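Audio Effects and Synthesis, course handout 6
Delay lines, comb filters and simple reverberation
Lejla Softić and Rok Softić
Revised Jan 17, 2025

12 shares | 3 comments

6.1 Starting point

Handout 5 ended with the one-pole lowpass. We now put it in the feedback path of a delay line. Most of the effects in the second half of the course (echo, chorus, flanger, plate-like reverb, plucked string) come from this one structure with different delay lengths and different filters.

Notation: x[n] is the input, y[n] the output, M the delay in samples, fs the sample rate, g the feedback gain.

6.2 Feedforward comb

y[n] = x[n] + b x[n-M]

With b = 1 the response has zeros at odd multiples of fs/(2M). With b = -1 the zeros move to multiples of fs/M, including DC. The notches are evenly spaced in Hz, so on a log frequency plot they crowd together toward the right. Check this in your own plots before handing anything in. In September several people used a log axis and reported a "fault" in the high range.

The filter is always stable. Its impulse response is two samples long in content and M+1 samples long in time.

6.3 Feedback comb

y[n] = x[n] + g y[n-M]

Stable for |g| < 1. For positive g the peaks sit at multiples of fs/M and have height 1/(1-g). The time for the response to fall by 60 dB is

T60 = -3 M / (fs log10 |g|)

Rearranged, g = 10^(-3M / (fs T60)). Use this second form in code. Setting g by ear and then changing M changes the decay time, and the two controls become hard to separate.

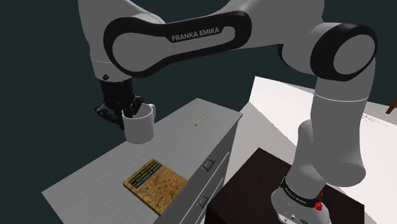 Fig. 6.1. Simulated Franka Emika arm with parallel-jaw gripper.

6.4 Fractional delay

M as an integer is fine for echo. It is not fine for a string or a flanger, where pitch or sweep depends on fine changes in length. Split the delay into an integer part and a fraction d, 0 <= d < 1.

Linear interpolation:
y[n] = (1-d) x[n-M] + d x[n-M-1]

This is a lowpass whose cutoff depends on d. At d = 0.5 there is a zero at fs/2. Inside a feedback loop the loss adds up on every pass, so a string tuned this way gets duller on some notes than on others.

First-order allpass:
y[n] = a x[n] + x[n-1] - a y[n-1], a = (1-d)/(1+d)

Here the design delay is d samples at low frequencies. The magnitude is flat, but the delay drifts with frequency, and sudden changes of a produce clicks. Keep d between 0.1 and 1.1 and adjust the integer part to suit. Use linear interpolation for moving delays and allpass for fixed tuning.

6.5 Circular buffer

Allocate the longest delay you will need plus two samples. Write, then read, then advance. If the length is a power of two, wrap with a bit mask. Clear the buffer at start-up. Uncleared memory gives a burst of noise that a feedback comb will keep repeating.

Denormals: once the tail has died away, values in the loop become very small and some processors slow down sharply. Turn on flush-to-zero, or add a tiny constant at the input and remove DC at the output.

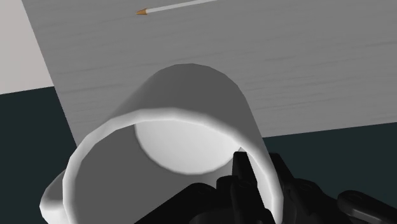 Fig. 6.2. White mug and dark robot fingers, rendered view.

6.6 Four combs and two allpasses

The classic reverberator sums four feedback combs in parallel and sends the result through two allpass sections in series. The delay lengths should have no common factor. If two combs share a factor, their peaks line up and the tail rings at a clear pitch.

The Ulum patch used in the lab has its longest comb at 2115 samples. Set the other three yourself, then compute each g from a single T60. Put a one-pole lowpass in each loop so that the high end decays sooner. Scale it to unity gain at DC, or the T60 formula no longer holds at low frequencies.

Known faults of this design: slow build-up of echo density, metallic color on drums, and mono output. Todorova's notes on feedback delay networks deal with all three and are assigned for handout 7.

6.7 Exercises

1. Plot the feedback comb for M = 40 and M = 200 with g = 0.9, linear frequency axis. Mark the peak height.

2. Build a string from a noise burst, a delay line and a two-point average. Derive the pitch, including the half-sample delay of the average. Tune it to 100 Hz and measure the error.

3. Run the Walau snare and the Botholm speech file through your reverberator at the same T60. State which one shows the comb peaks more clearly, and explain with a spectrogram.

Submit code and plots in one folder. Audio files as WAV, mono, with peaks below full scale.

3 comments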